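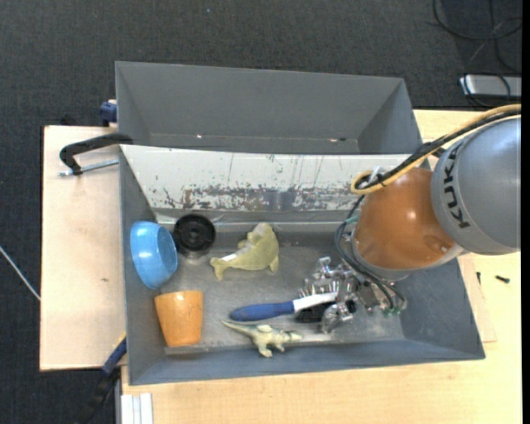 Le bac avant tri : bol, gobelet, brosse, les deux petites bêtes vert-jaune. Fond à dépoussiérer.

Vider et nettoyer un bac à bricoles, pas à pas

Mis en ligne le 2020-07-24

Vite fait parce que Zixuan Bai me le demande depuis un moment et que je réponds toujours la même chose par message. Donc la méthode, une fois pour toutes. Ça vaut pour les bacs en métal à parois inclinées, ceux qu'on pose sur une table et où tout finit par atterrir. Chez nous : vaisselle plastique, brosse, jouets, tout ensemble.

Temps : 40 minutes si le fond n'est que poussiéreux. Plus si ça a coulé et séché.

Ce qu'il faut

Une bassine d'eau tiède, 600 ml suffisent pour un bac
Savon noir, ou le liquide vaisselle qui traîne
Deux chiffons, un sec et un mouillé
Une vieille brosse à dents
Une raclette en plastique, surtout pas en métal
Un plateau pour poser les objets
Papier de verre grain 200, seulement pour les traces de rouille

J'utilise le savon Nedach, n'importe quel autre ira.

1. Tout sortir

Tout, même ce qui va revenir dedans. On commence par ce qui est creux, bol et gobelet, parce qu'on peut mettre les petites choses dedans et faire un seul voyage. Ensuite les trucs longs. Les jouets en dernier.

Regardez sous les objets avant de les prendre. Souvent un bout de papier ou une petite bande coincée dessous, comme sous la queue du phoque. À jeter ou à garder, mais décidez tout de suite.

2. Trier sur le plateau

Trois tas :
- vaisselle (bol bleu clair, gobelet orange)
- ménage et outils (la brosse à manche bleu foncé, le machin noir rond)
- jouets (phoque, dinosaure)

Pas de tas "divers". Si quelque chose ne va nulle part, il sort de la pièce. Zhenhua Jiang n'est pas d'accord, il garde une boîte Wotis exprès pour ça, elle est pleine depuis août. Voilà.

3. Dépoussiérer à sec d'abord

Erreur classique : mouiller direct. La poussière fait une pâte grise qui se colle dans les angles et on y passe la matinée. Donc chiffon sec, du haut des parois vers le fond, puis on ramasse. Aspirateur si l'embout passe. Les coins à la brosse à dents.

4. Le fond et les parois

Chiffon mouillé, savon, on frotte en rond. Laisser agir 11 minutes sur les taches, le temps de laver les objets (étape 5). Puis raclette.

Pour les coulures et éclaboussures anciennes, brun-rouille ou foncées, comme sur la paroi claire du fond : essayer le savon, puis la brosse à dents, puis s'arrêter. Si c'est de la peinture, ça ne partira pas comme ça et ce n'est pas grave. Si c'est vraiment de la rouille sur métal nu, grain 200, léger, sans eau, et on essuie derrière. Ne poncez pas une paroi peinte, on fait pire.

5. Laver les objets

Bol et gobelet : eau chaude, vaisselle normale, séchage à l'envers.
Brosse : poils vers le bas pour sécher, sinon l'eau descend dans le manche. Peigner les poils avec les doigts avant.
Jouets en plastique : eau tiède savonneuse, brosse à dents dans les creux, rincer. Vérifier s'il y a un trou dessous - si oui presser pour vider l'eau, sinon ça moisit dedans.
Le machin noir rond, si c'est de l'adhésif, ça ne se lave pas. Chiffon sec sur les côtés, c'est tout.

6. Sécher

Le bac aussi ! Chiffon sec puis à l'air, une bonne heure. Un bac en métal refermé ou rempli humide, c'est reparti pour la rouille.

Si votre bac est tenu à la table par un serre-joint, profitez-en pour revérifier le serrage. Main ferme, pas plus, sinon ça marque le bois. Une cale en carton entre les deux c'est mieux.

7. Remettre (moins)

Ne remettez que les tas qui ont une raison d'être là. Chez moi la vaisselle est repartie à la cuisine, les jouets dans le panier Gostum. Restent la brosse et le machin noir rond.

Creux posés debout, jamais couchés, sinon ils roulent contre la paroi et ramassent la poussière. Les longs le long du bord.

Entretien

Un coup de chiffon sec par semaine. Le grand lavage tous les deux mois, ou quand on ne voit plus la couleur du fonds.

Question reçue : est-ce que ça marche pour les bacs plastique type Xiong ? Oui, mais sautez le papier de verre, ça raye tout. Et eau pas trop chaude.

Je rajouterai la partie étiquettes quand j'aurai le temps.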